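A Sunday at the Stomby Food Fair

We visited the fair at Stomby in August, on its second day. The ticket was 10 dollars and it included five small tastings, paid with paper coupons. The money goes to the school kitchen in Flurneck. The program said that last year 2604 tickets were sold, and I believe it, for the line at the gate was long already before noon.

We began with the Pomard tent, where they serve onion soup in cups. It was good, but too salty for me. My wife preferred the smoked trout from Hinojosa – she went back two times and spent my coupon also. The peach cider was finished when we came to it.

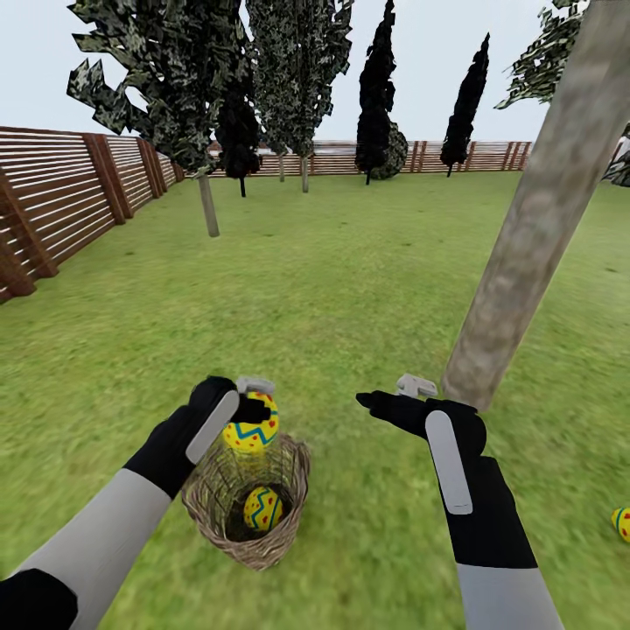
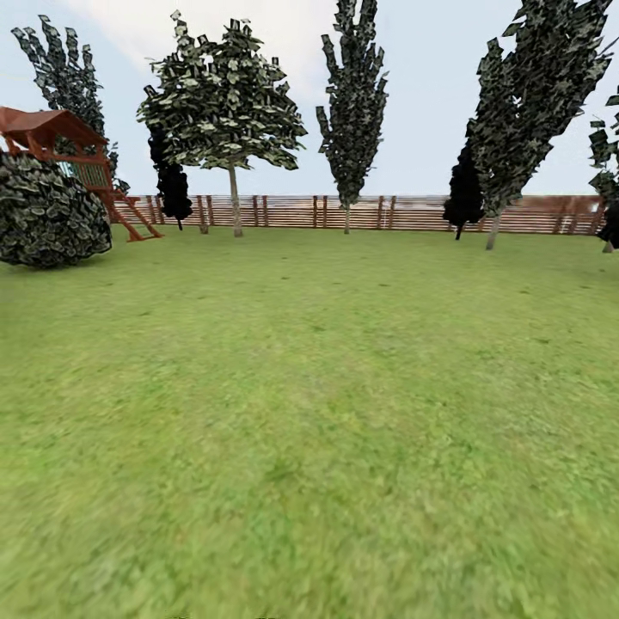

A wide green lawn, with the wooden fence behind.

Getting there and eating early

The parking is on the field behind the church and costs nothing. From there you walk ten minutes, uphill. If you want the bread with walnuts, go to the Flurneck bakers first, they close when the last loaf is sold. Benches are few, so a blanket is useful. The raffle was drawn at four o'clock. The winning number was 1071 and we had 1017, so we went home with one jar of plum jam, bought at full price.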